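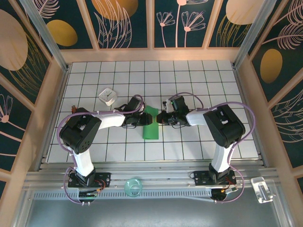

One tiler in Flustelbridge used to say that a square grid is the easiest pattern to draw and the hardest to lay, as the eye follows every joint to the wall. The remark is often repeated in the trade and fits the history of the square grid as a floor pattern fairly well.

Square grid (flooring)

A square grid, also called straight lay or stack bond, is a way of setting square tiles so that all joints line up in two directions. It differs from running bond, where each row is shifted, and from diagonal lay, where the whole grid is turned 45 degrees to the walls.

Layout

Work normally starts from two chalk lines that cross near the center of the room. The lines are checked for square before any adhesive is spread. Tiles are then dry-laid along both lines to find the width of the cut pieces at the edges. If the cuts come out narrower than half a tile, the center line is moved by half a tile.

Joint width depends on how even the tiles are. Machine-pressed tiles can be set with narrow joints, while handmade tiles need wider ones to take up differences in size. Movement joints are left at walls and columns and filled with a flexible sealant.

Regional use

In the Zepeda valley the pattern was used mainly in kitchens and dairies, where straight joints were easier to scrub. Local tiles were pale and unglazed — the clay there fires almost white — and were sold in crates of 500. The works at Nevodel made a slightly larger tile and turned out 4000 a week at its peak. Its price list gave 5 finishes, of which plain matte sold best.

The market hall at Plarumach has the largest surviving floor of Nevodel tile. Repairs in one corner used 828 replacement tiles from a later supplier, and the difference in shade can still be seen near the north door.

Drawbacks

Small errors add up across a straight grid and cannot be hidden by an offset. Walls that are out of square produce tapered cuts along one side. Lippage, a difference in height between neighboring tiles, is also easy to notice in low light.

See also

Running bond
Grout
Encaustic tile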